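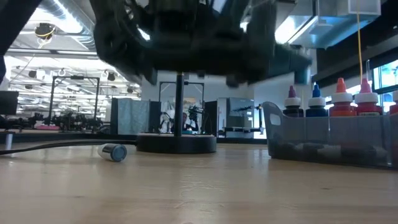 图一 浅色木桌上的银色圆筒形小容器与半透明灰色塑料盒

Lokar 家用容器名称语料集
数据说明(四月版)

一、概述

Lokar 家用容器名称语料集收录现代汉语书面材料中对家用容器的称呼,供词汇学、词典编纂及对外汉语教学研究使用。语料集由 Ustura 语言资料室编制和维护,Rogelio Sison 负责总体设计,Lilibeth Aquino 负责标注规范与质量审核。

汉语中“罐”“筒”“盒”“匣”“桶”“篓”等语素的使用范围多有交叉,同一器物在不同地区、不同文体中可有不同名称。现有词典多按语素分别释义,较少反映实际文本中的选择情况。本语料集以例句为单位,记录名称、语境及文体信息,便于使用者考察上述交叉现象。

二、内容与规模

本版收录词目近700条,每条词目附例句若干,上限为10句。例句不足两句的词目单独列入附表,不参与统计。

材料来源分为四类:
家务与收纳类读物
二手物品转让告示
家庭菜谱及腌制、储藏说明
社区失物登记文字

前三类材料由资料室自行征集,并已取得提供者书面许可。第四类材料由 Palacios 社区服务中心提供,交付前已删去姓名、住址及联系方式。

三、文件组成

词目表:每行一条词目,含词形、拼音、中心语素及备注。
例句表:每行一句例句,以词目编号与词目表关联。
附表:低频词目及其出处类别。
标注规范:说明各字段的取值及疑难情形的处理办法。

各表均为纯文本,字段间以制表符分隔,编码为 UTF-8。文件内不使用合并单元格或颜色标记。

四、字段说明

词目编号:唯一标识,各版之间保持不变。已撤销的编号不再启用。
词形:以材料中的原形为准,不作规范化处理。儿化形式另立词目,并在备注中注明对应关系。
中心语素:表示容器类别的语素。“收纳盒”记为“盒”,“茶叶罐子”记为“罐”。
材质:仅在例句明确写出时填写,不得依据常识推断。
开合方式:取值为有盖、无盖、未说明。
文体:依照材料来源的四个类别填写。
地域:填写提供者自报的省级行政区,未报者留空。

五、标注流程

每句例句由两名标注员独立标注,意见不一致时交由审核人裁定。裁定结果及理由写入备注字段,原标注意见另行存档。

标注员上岗前须完成40句试标,并参加一次讲评。试标材料不收入正式语料。标注工作在 Rarkel 标注平台上进行,审核组每周一集中处理疑难例句。

正式发布前,审核组另行抽取100句进行复核。复核中发现的问题主要集中于“桶”与“筒”的同音误写。此类例句保留原文写法,在备注中给出推定词形,并以“疑误”标示。

六、疑难情形

(一)量词用法。“一盒饼干”中的“盒”不指称具体容器时,不予收录;上下文同时提及该容器本身的,可以收录。

(二)借用名称。材料中以“饭盒”指称存放针线的容器,词目仍记为“饭盒”,实际用途写入备注。

(三)商品名称。含有商标的词形一律删去商标部分。删去后无法独立成词的,整条不收。

(四)并列省略。“瓶罐”“箱柜”等并列形式作为独立词目处理,中心语素字段填写两个语素,以顿号隔开。

七、适用范围与局限

本语料集适用于词义辨析、例句选取及教学材料编写。各类材料数量不均衡,转让告示所占比重较高,使用者不宜据此推断名称在全部书面语中的频率。地域字段缺失较多,亦不足以支持方言分布方面的结论。

失物登记文字通常由工作人员转写,措辞可能与失主原话不同。研究个人用词习惯时,应将此类材料排除在外。

八、与上一版的差异

新增“开合方式”字段。
“匣”“匣子”由合并词目改为分立词目。
撤销部分仅见于标题的词目。
更正例句表中错配的文体取值。
拼音统一标注声调,轻声音节不标调号。

使用上一版编号的研究者无须重新建立对应关系,但应核对“匣”类词目的例句归属。

九、使用许可与引用

本语料集可免费用于教学与非营利研究。转载例句时应注明语料集名称及版本。未经资料室书面同意,不得将全部或大部分例句另行汇编发布。

建议引用格式:
Ustura 语言资料室:《Lokar 家用容器名称语料集》,四月版。

十、更正与联系

使用者如发现错字、误标或涉及个人信息的内容,请以书面形式告知资料室,并附词目编号及例句原文。涉及个人信息的,资料室将先行撤下相关例句,再作核实。其他更正意见由 Lilibeth Aquino 汇总,经审核后列入下一版差异说明。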